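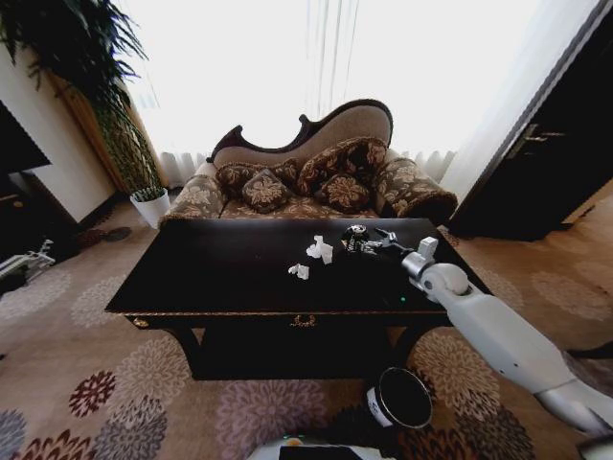 Coffee table, tissues.

1/ Bundar players, a thread on getting ready for the harbor update. It lands in June and a lot of people in my feed are still spending everything they have the minute they get it. I've played since the first map, so these are my notes. Long thread, mute if you don't play.

2/ First thing is storage. The base bag holds 183 items and the new fish and shell types each take their own slot. If you're sitting at 180 you will be throwing things away on the dock while everyone else is fishing. Clear it out now.

3/ What to toss: plain rope, cracked lanterns, any bait below green. You get these back faster than you can use them. I kept a full stack of cracked lanterns for most of a year thinking there'd be a recipe. There is no recipe.

4/ What to keep: tar, blue bait, all map scraps. Map scraps especially. The patch notes say old scraps will still count toward harbor charts, and old scraps are much easier to find than the new ones are going to be.

5/ Coins next. A berth in the harbor costs 3,000 and you can't rent one, you buy it outright. Without a berth you can still walk around and talk to everyone, but you can't keep a boat there overnight. That means sailing in from the river every time you log on.

6/ I had a lot less than that when the price was posted. What worked for me was the evening ferry job, every day, and not touching the hat shop. The ferry job pays the same whether you take the long route or the short one. Take the short one.

7/ Someone asked whether the berth price goes down later. I don't know. The price of the mill never went down. The price of the orchard did, after a long time, and people who bought early got a tree skin and a thank-you letter. I wouldn't plan around it.

8/ Your level matters less than people say. You need 46 to board the big ship, and that's the only hard gate in the notes. Everything on the docks is open from the start. My brother is at 31 and he'll have plenty to do.

9/ If you do want to reach 46 before it opens, the marsh is still the best place. Go in the morning, game time, when the herons are out. Bring 2 nets, not one. They break at the far end of the marsh and the walk back is slow.

10/ Don't do the marsh on a phone with low battery. It drains mine worse than any other map, fog effects I think. You can turn fog off under display settings, second page, and it looks worse but runs fine.

11/ Companions. You can bring one into the harbor and the notes say it has to be able to swim. So the dog is fine, the otter is fine, the goose is obviously fine. The cat stays on the boat. There's a long argument about this on the Navlow boards and I'm staying out of it.

12/ If your only companion is the cat, the otter quest is short. Start it at the lock house, bring three eels, wait a game day, come back. Make sure you have a free companion slot before you hand over the eels or he just takes them.

13/ Guides. The best one by far is Ulla Magnusson's. She goes through the old river charts one by one and marks which ones connect to the harbor. It's long, but there's an index at the top and she updates it. Most of what I know about scraps comes from there.

14/ I'd skip the video guides for now. Several of them are showing the test version from the spring, and the docks have been moved since then. The fish market was on the left side of the pier in that build. In the latest notes it's next to the customs house.

15/ Accounts. If you still log in with an old Jurnent account, link it to a Navlow one before the update. Settings, account, link. It took me a few minutes and one email. The notes say unlinked accounts can still play but won't get mail from the harbor master, and the harbor master's mail is where the first quest comes from.

16/ Also write down your friend code somewhere that isn't your phone. I lost mine once when I changed phones and had to have my whole crew re-add me. Two of them had stopped playing by then so that was that.

17/ Crews. Harbor races need four people. If you have a crew of three, start asking around now -- the crew board gets very busy in the first days of an update and most posts scroll off without an answer. Say what time zone you're in. Say if you don't use voice chat. I don't, and it has never been a problem.

18/ Boats. The flatboat will get you there but it's slow in open water and it can't race. The skiff is enough for everything except the outer buoys. I would not build the cutter yet. It needs a lot of tar, and the harbor is supposed to sell better hull plans.

19/ If you already built the cutter, fine, keep it. It's a nice boat. Just don't take it apart for the tar. You get back less than half.

20/ Things I don't know yet: whether the night market moves to the harbor, whether old sails can be dyed, whether the Kjærgaard lighthouse opens or is only scenery. The door has a handle in the preview art. People are reading a lot into that handle.

21/ My plan for the first evening is to buy the berth, park the skiff, turn in scraps, then walk the whole waterfront before I start any quests. The first mill update had some one-time conversations that went away once you took the main quest, and I missed most of them.

22/ Correction to 9: it's the long-handled nets that break at the far end. The short ones hold up but you can't reach the deep pools with them. Thanks to the two people who wrote.

23/ Adding one more since I keep getting asked -- yes, you can trade tar between players, but only at the lock house and only with someone on your friends list. I have some extra. Code's in my bio, send me a message first so I know who you are.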